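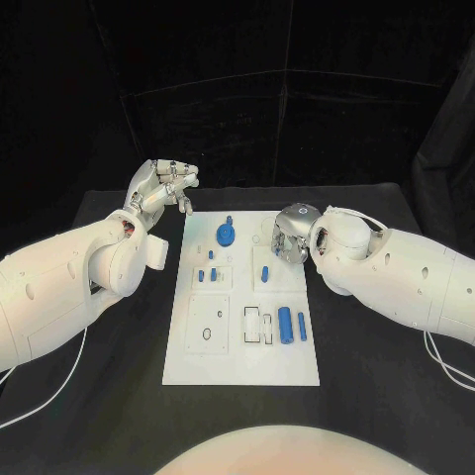

White board with blue parts and clear fittings, on one of the black-covered tables in Hall 2.

I went to the Votby trade fair on Monday mainly to see the small-parts people, who are in Hall 2 again this year. The big halls get the crowds. Hall 2 is at the back past the loading doors, and by ten in the morning you could still walk straight up to most tables and handle things.

Registration took longer than it should have. My badge said Brarside, where we moved out four years ago, and the desk had to reprint it. Coffee is outside the hall, not in it, so get one first.

The tables in the row I spent the most time on were all dressed the same way, with black cloth and very little on top. It makes small pieces easy to see. The board I liked best was plain white, with a blue knob near the top shaped like a gear, a raised hub in the middle and a short peg standing up from it. A smaller blue peg stood lower down with a tiny clear fitting on either side. There was also a faint circle on the board to the right of the knob. Clear acrylic is a good choice for fixtures. You see the part first and the holder second.

We make our own holding boards at work out of whatever sheet is left over, and they are always the wrong color for the parts. Blue on white is going on my list -- it costs nothing extra and you spot a missing peg right away.

Two tables down, Ostrowski had trays of spacers and threaded inserts, sorted by size in shallow bins. They will cut to length on small orders now, which they would not do before. I took the short catalog. The long one weighs too much to carry all day.

Dellen was at stand 309, just inside the side entrance. They had a wall of knobs and hand wheels, most of them fixed down so you could turn them and feel the difference between the stiff and loose ones. Prices were on request, as always. I left a card and asked about the smallest hand wheel, the one with the fold-down grip.

I ate at the stand-up counter by the loading doors. The soup was fine. The seats upstairs were closed off for a talk on packaging that ran past its time.

Parking is free after 4 if you come late, but Hall 2 starts packing up well before the others. Go in the morning and do the big halls after lunch.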